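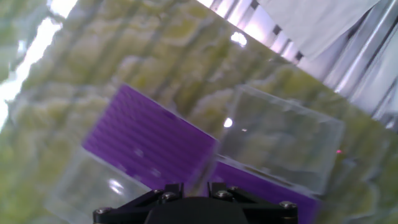 Morado acanalado y caja transparente sobre verde moteado.

Llevaba meses queriendo ir a la jornada de puertas abiertas de Mabula, la pequeña fábrica de papel artesano que hay a las afueras de Wolside, y este enero por fin cuadró todo. Bueno, casi todo: perdí el primer autobús y llegué con la lengua fuera cuando el grupo ya estaba poniéndose las batas. Menos mal que Mwanaisha Mrema, la encargada de las visitas, me guardó una y me coló en la última fila.

La visita empieza en el patio, donde guardan los fardos de trapo de algodón (sí, trapo, yo también pensaba que todo salía de los árboles). Los cortan, los ponen a remojo y de ahí pasan a la pila holandesa, un trasto enorme que da vueltas y vueltas hasta que la tela se vuelve una especie de papilla blanca. ¡Qué ruido hace! Mwanaisha tuvo que contarnos media explicación a gritos y la otra media con las manos.

Lo mejor para mí fue la sala de las tinas. Tatu Magesa lleva 30 años formando hojas y lo hace con una tranquilidad que da envidia: mete el molde, lo saca, un meneo a los lados, otro adelante y atrás, y ya está la hoja. Luego nos dejó probar. La primera me salió con un agujero en medio – la segunda, con un pegote en la esquina – y la tercera me la dieron por buena, creo que por compasión. La tengo en casa, entre dos libros, y la pienso enmarcar.

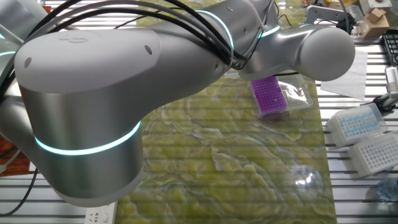
Después vino el secado, que tiene más miga de lo que parece. Las hojas pasan por la prensa entre fieltros y suben al desván, donde se cuelgan con las ventanas entreabiertas. En invierno tardan casi ocho días, y si se aceleran con calor se abarquillan. Un señor del grupo preguntó por qué no las planchaban y Tatu puso una cara que no se me olvida.

La tienda es un peligro, aviso. Papel con pétalos, papel teñido con cáscara de cebolla, cuadernos cosidos a mano... Me llevé dos y me quedé con ganas de uno de tapas azules que costaba bastante más. También venden pliegos con taras al peso, ideales para probar acuarelas sin remordimientos.

Si vais, id con calzado que se pueda mojar, porque en las tinas se salpica todo. La entrada es gratis pero hay que apuntarse por teléfono, y el café de enfrente cierra los lunes, cosa que descubrí con la nariz pegada al cristal. En primavera hacen un taller de filigranas y ya me he apuntado.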